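Leave the tape on the table

Most shared workrooms have a table that people argue about. Ours is the long one under the window at Tolten, where I have rented a place for six years, and the argument is over tape. One group of members wants every bench stripped clean at the end of each session. The other wants marks left down so that work can go back to where it was. I am in the second group, and I want to set out why, because the house rules are being rewritten this July and the draft says "all surfaces to be returned to bare".

I should say what I do. I cut and assemble card and cloth covers for notebooks, small runs, usually 40 to a batch and once 300 for a stationer who never ordered again. It is slow, repetitive work. The skill in it is mostly putting a thing in the same place over and over. A cover that sits a few millimetres out at the start is a good deal further out by the time the spine goes on, and you can't hide it.

You can buy equipment for this. There are cutting mats with printed lines, metal stops, clamp-on fences. I own some of them. The trouble with a printed mat is that it was ruled by someone who had no idea what you were making. It has lines every centimetre, and when everything is a line your eye has nothing to settle on. I want four or five lines, and I want them where my work goes.

Painter's tape does that. You measure once, press it down, and for the rest of the week the table tells you where to put things. If the job changes you peel it off and start again. A roll costs very little and lasts me months.
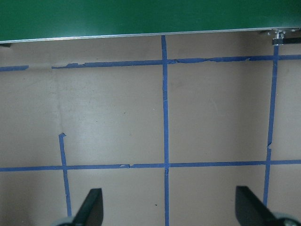 The first complaint against leaving it is that it looks bad. I accept that. Tape on a table in daily use does not stay neat. The edges catch on sleeves, bits tear away, and a strip that was laid slightly off level will look worse every day you walk past it. Selina Hofstetter, who has the bench by the door and makes beautiful lampshades, told me at the last meeting that it makes the room look like a parcel depot. She is right that visitors notice it. I don't think visitors should decide how a workroom is kept. People come round perhaps twice a year, and the rest of the time the room belongs to those who pay for it.

The second complaint is about residue, and this one deserves a proper answer. Cheap masking tape left in the sun bakes on and has to be scraped. We have all done it. Painter's tape is made to come off, but it will not wait for ever, and if it stays down through a hot summer it will start to misbehave too. The answer is to put a limit on it. Tape should come up when the job ends, or after 54 days, whichever is sooner. I picked 54 because that is the length of our half-term of bookings, and everyone has the dates already. Whoever laid it lifts it and wipes the table with a damp cloth. Five minutes' work.

Surfaces mark anyway. Any table that is used picks up scuffs and grey smudges and pale patches, and I would be suspicious of one that didn't. When we had the old benches resurfaced, the bill was almost 500 pounds, and a couple of people have treated them like dining tables ever since. They ask for coasters. I understand that the money hurt, but we spent it so we could work on them.

The third complaint is about sharing, and it is the strongest. If I mark out a bench, am I claiming it? In practice, yes, a little. Someone who comes in for the evening and finds lines down may feel they ought to go elsewhere. I have done this myself. When Droninia, the puppet company, had the long table before Christmas they left a whole floor plan on it, and I worked in the corner for a fortnight on a surface the size of a tea tray. Nobody had asked me to. I just didn't like to put my glue pots on their stage.

So there ought to be a rule, and I would suggest that tape reserves nothing. You may work straight over another person's lines. You may not move them. A flat strip of tape gets in the way of hardly anything, apart from writing, perhaps, or rolling out something thin, and for those we have the two small tables at the back which could stay bare all the time. I would happily vote for that.

What I object to is the idea that a clear table is the same as a ready table. It is ready for someone who has not started. For anyone halfway through a batch it means twenty minutes of measuring before the first useful cut, and then a result that doesn't quite match yesterday's. I timed it last spring over several sessions, and I was losing the best part of an hour a week to putting back what I had been told to take away. For members who only get two evenings, that is a lot.

There is a habit of mind behind the draft that I would like to resist as well. We have got used to thinking that tidiness is what a room looks like when no one is in it. My father ran the stores at a firm called Comura, and his shelves were edged with strips of coloured tape and bits of pencilled card. It was not pretty. He could find any fitting in the place in the dark, and so could the lad who covered his holidays. I would call that a tidy room. The offices upstairs had empty desks and you could never get a stapler.

If the objection is mainly to scruffy tape, then let us deal with scruffy tape. Replace a strip once it has gone ragged enough that you are guessing at the edge. Lay it against a straightedge in the first place. Write your initials and the month on one end, so that people know who to ask. Keep a roll in the drawer and let the subscription pay for it.

The draft goes to the members at seven in the evening at the end of the month, in the kitchen as usual. I shall be proposing that "bare" be changed to "clear of tools, materials and rubbish", with the limit on tape added underneath. Jiang has said he will second it, though he would like the limit to be shorter, and I am willing to come down to 40 days if that gets it through.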